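Turtle Husbandry Notebook, Curkcombe Aquarium, Reptile Holding
Tuesday, May 19, 2026
Entry by the holding room keeper; copy to Mirta Huenchumán, animal health

Subject: basking temperatures and feeding response in the wood turtle group, second week after the lamp change. Water values at opening were within the range posted on the door. The filter on the Joronus system was rinsed in tank water and returned to service before the morning feed.

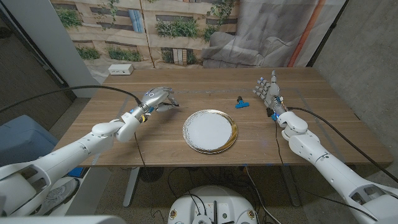
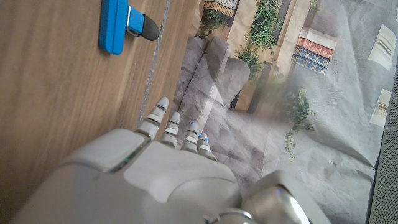
The wood turtles continue to prefer the east platform, although the new lamp was hung over the west one. Surface readings were taken at the center and at both corners of each platform, with the probe left in place until the number stopped moving. The west platform is warmer at the center and falls off sharply toward the wall. The east platform is cooler but even from end to end. For the next feeding trial the greens will be offered on a round white plate, like the one on the brown wooden table, instead of the gray slate. Pale surfaces make it easier to see what has been left behind, and the leftovers must be weighed. The plate is to sit flush with the gravel so that the smaller female can reach over the rim.

Feeding. Each animal was offered dandelion, chopped mushroom and one portion of earthworm. The large male took the worm first and then ignored the mushroom. The smaller female ate slowly and left the water twice during the feed. The notched female did not approach until the others had moved off, and then ate well. This is the same order as last week. I do not regard it as bullying at this stage, but a visual barrier of cork bark has been placed between the plate position and the ramp, and the next keeper on duty is asked to note whether she comes forward sooner.

Weights. All animals were weighed before feeding on the small scale, which was checked against the 100 gram standard. The notched female is up 14 grams on her last entry. The male is unchanged. The smaller female is down 2 grams, well inside what a single bowel movement would explain. Full figures are in the weight book and are not repeated in this entry.

Shell and skin. The patch of flaking on the male's rear scutes has not spread. The edges are clean and there is no odor and no soft area under light pressure. Dr. Huenchumán examined the same patch at her last round and asked that it be left alone, with no scrubbing. The old keepers' habit of brushing every shell on weigh day should be considered ended for this group until she advises otherwise. Algae on the carapace is to be recorded and left in place.

Lighting. The Perkura lamp is still running on its original timer, and the timer is drifting. It came on late again this morning by the wall clock. A replacement has been requested through the shop. Until it arrives, the opening keeper should check the lamp by eye and write the time in the margin of this notebook. The UV meter was not available today; it is out on loan to the amphibian room. Readings taken by holding a hand under the lamp are not to be entered as data.

Nesting box. No digging has been seen. The sand and soil mix had dried at the top and was dampened to the depth of a finger. In past seasons the notched female has begun test digging well before laying, and the box should be kept ready through July. If she is found in it, please close the blind and do not lift her for weighing that day.

Records. The card file begun under Ostrowski goes back to 2000 and contains the only written account of this group's early diet. Several of the cards are hard to read – the ink has faded where the file stood near the sink. I have begun copying them into the husbandry log in order of date. Where a word cannot be made out, it is marked with a line and left open. Guesses should not be filled in later by anyone who did not work with the animals at the time.

To be done before the next weigh day:
Lower the west lamp bracket by one hole and repeat the surface readings
Bed the feeding plate into the gravel
Collect the UV meter from amphibians
Ask the shop about the timer
Order more cork bark, flat pieces only

The evening check was completed. The male was on the east platform, the smaller female was under the ramp, and the notched female was in the water near the filter outlet. Lids latched, heater lights on, floor dry.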